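We use cookies to remember your login and count visits. Accept / Manage

Daredell Home & Lodging Forum > Tenants' corner > Deposit held back for "excess wear"

3 min read

ayaaba_araba
Moved out of the Trirnlow Road flat in June. Two years there, rent never late. Agent is now keeping 82 quid for "excess wear to hallway paint" and wants a further cut for cleaning. Have check-in photos but they're rubbish, all taken at night. Do I fight it or let it go? Feels petty over 82 but its the principle.
— Araba Opoku

mawuli_f
Fight it. Paint has a lifespan. If it was already old when you moved in they can't charge you for new. Ask in writing when it was last done. Mine went very quiet after that question.

GCisternas
Depends on your inventory though. If it says "good, freshly painted" and you signed, you've a harder job. I let out one flat (just the one, don't shout) and I've had a hallway wrecked by a bike in under a year. Scuffs are wear, gouges aren't. Which is it?

ayaaba_araba
Scuffs. Shoulder height, where you carry shopping past. One small dent by the meter cupboard but that's on the check-in list, page 7. 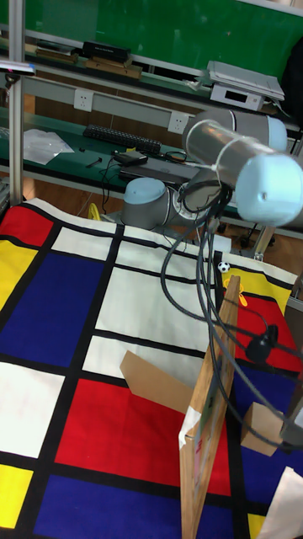

And the cleaning bit — they've put "professional standard required". I did the oven, the windows, behind the fridge, everything. Took me the whole weekend. No receipt obviously as I did it myself.

mawuli_f
They can ask for clean. They can't make you pay a firm if it was left as clean as you found it. Check what the inventory says about the oven on day one.

GCisternas
Agree with that bit. Don't agree that paint question always works, plenty of landlords keep the invoices. I do.

seidu.bawa
Been through this with Delix lettings. Deposit was 954, they wanted most of it. I went to the free dispute service and got nearly all back. Slow but not hard. What I'd do, in order:

1. Write to the agent, email not phone. List each charge and say which you don't accept.

2. Ask for the check-out report and the dated invoices. Give them a deadline.

3. Put your own evidence in one folder. Check-in list, emails, any photos even bad ones. Label them by room or you'll go mad. 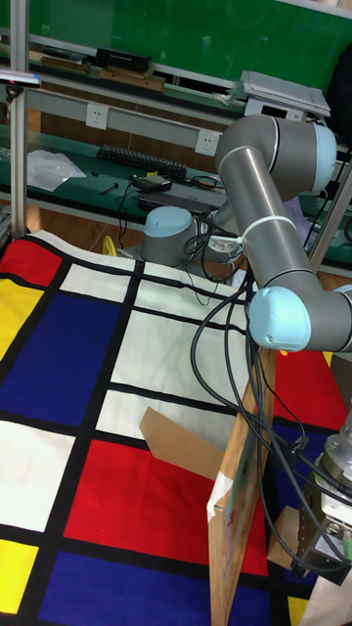 4. If no joy, raise the dispute with the scheme holding the deposit. Look for the time limit, it's in the certificate they sent you at the start.

5. Keep it dull. I wrote two pages of fury first time and had to bin it

wiesia_b
Sorry but for 82 I'd walk away. You'll spend evenings on this. I did it over a mattress stain and lost, and I was still cross at Christmas.
Wiesława

mawuli_f
That's how they get away with it tho. Everyone walks away.

wiesia_b
Easy to say when it isnt your evenings. She asked if she should let it go, I'm saying it's allowed.

GCisternas
Fair. But it's 82 plus the cleaning, we don't know what that is yet. Araba?

ayaaba_araba
Still no figure for the cleaning!! Only "to be confirmed". Sending the email tonight, used Seidu's list. Found the certificate as well, it was in with the boiler manual.

seidu.bawa
Good. Don't agree to anything with no number on it.

Get the best of the forum by email once a week. Enter your address to sign up. Unsubscribe any time.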